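Sernosham Layout review: planning a two-arm table before you pay for one

Reviewed on: the Standard licence, one seat, three months
Price paid: $296 for the quarter, plus $18 a month for the extra storage

We are a small training centre in Plaremley and we have been trying to buy a two-arm table for most of the year. The first budget went in with a single line for "robots" and came back with a note asking what else we would need. It was a fair question. Arms get quoted with a base price and then you start adding pedestals, grippers, cabling, a table that doesn't move and the floor area to walk around it all.

Sernosham Layout is a simulator aimed at people in that position. You build the room, put arms in it, run them through simple tasks and export a parts list with space requirements. It does not sell you a robot and it does not care whose you buy. I used it from November on an ordinary office desktop with a mid-range graphics card.

Setting up

Installation was simple. The room builder was slower going. Walls and floor go in quickly, but furniture snaps to a grid that is too coarse by default, and the setting to change it is two menus deep under Scene rather than Preferences. Once I found it, I had a table, two pedestals and a storage shelf in place before lunch.

The stock library is decent. Tables, shelving, bins, flooring and a fair range of small objects are all included. Arms come as generic models in several reach classes, or you can import a manufacturer's file. The import worked on the second try after I fixed the units.
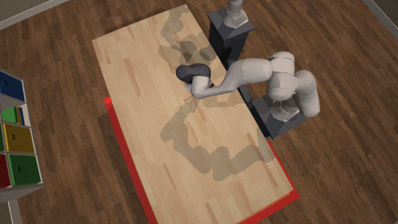

Where the software earned its fee was reach. Our first plan had the arms at opposite ends of the table, which looked tidy on paper. In the simulator neither one could cover the middle comfortably, and the whole centre strip turned orange on the reach map. Moving both pedestals to one long side fixed most of it, and it left the other side open for trainees to stand. That change alone removed a longer-reach arm from the quote.

You still have to check the elbows. An arm folded back over its own pedestal takes up a lot of air on the side away from the table, and the floor plan export only shows the pedestal footprint. I ended up drawing the swept area by hand. Malou Hjaltested, who does our fit-outs, had left a walkway exactly where the elbow goes, and she had the same floor plan I did, so I'd call that a fault in the export.

Grippers and small objects

You can attach a camera at the wrist and look along the fingers. I expected to ignore this and used it a lot. A gripper that looks fine from across the room can block most of its own view of a small part, and you would like to know that before choosing between finger sets. 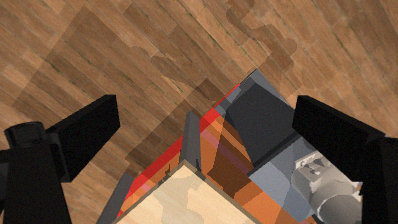
Finger clearance is handled well. The program warns you when the opening is too tight for the part plus the fingers, and you can swap the gripper without rebuilding the task. Physics is weaker. Stacked objects sometimes jitter, and thin pieces will now and then slide into each other. I wouldn't use any of the grip force numbers for purchasing. Use it for size and access, then ask the supplier for a trial with your own parts.

We had a set of finger extensions in the budget at $522. After a week of trying different objects I took them out. They may go back in next year if the course changes.

Shadows and lighting

I didn't expect to write a section on this. The renderer shows arm shadows across the work surface, and you can move the lights. If you plan to use an overhead camera, spend an hour here. Our existing ceiling fittings would put an arm's shadow over the part of the table where most of the work happens. We have added a second light to the plan, and it is a cheap item compared with anything else on the sheet.
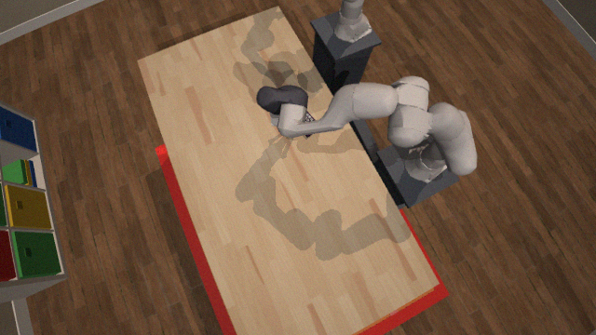
Both pedestals on the same long side, with the storage shelf across from them.

The budget export

The parts list comes out as a spreadsheet. Each item in the scene becomes a row, with columns for supplier, lead time and price that you fill in yourself. It is plain and it works. Two complaints:

Cabling and mounting hardware are not counted. You need to add rows for them, and they get wiped if you export again over the same file. Save under a new name.

There is no column for yearly costs. Service, spare fingers and software renewals all have to go somewhere, and in our first version they were left out altogether.

I also compared it with Lecomte's free planner. Lecomte is quicker for a floor plan and has better dimension labels. It has no wrist camera and only handles one arm at a time, so it was no use for our layout. For a single arm I would start there and maybe stay there.
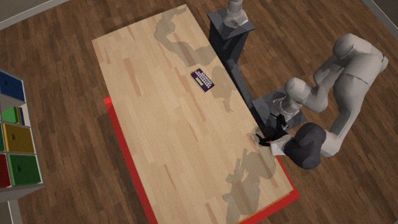
Running tasks

Tasks are built from blocks: move, approach, grip, lift, place. You can get a basic pick going without writing code. Two arms sharing a table is harder. The collision check pauses the whole run instead of the arm at fault, and the log tells you which joints were close but gives no distance. I wrote to support and Uwe Ackermann answered the same Friday with a script that adds the distances. He said it will be in the next release. It wasn't in the one I got last week.

Cycle times are optimistic. The default joint speeds are well above what our supplier allows with people in the room. Change them before you show anyone a time estimate.

Risetti, who are quoting on our arms, accepted the exported layout file without any conversion and sent back a marked-up copy. That saved a site visit.

Good
Reach map is clear and easy to adjust
Wrist camera view
Gripper swapping
Support answers email

Not so good
Floor plan ignores the space an arm sweeps
Parts list leaves out cabling and yearly costs
Stacked objects are unreliable
Default speeds too high

Worth it?

For two arms, yes. The quarter's licence cost less than the finger extensions we dropped. I would not keep paying for it once the equipment has been ordered, and the licence does renew by itself, so set a reminder. Your scenes stay readable for a month after it lapses, but you can't export from them, so get the spreadsheet out first.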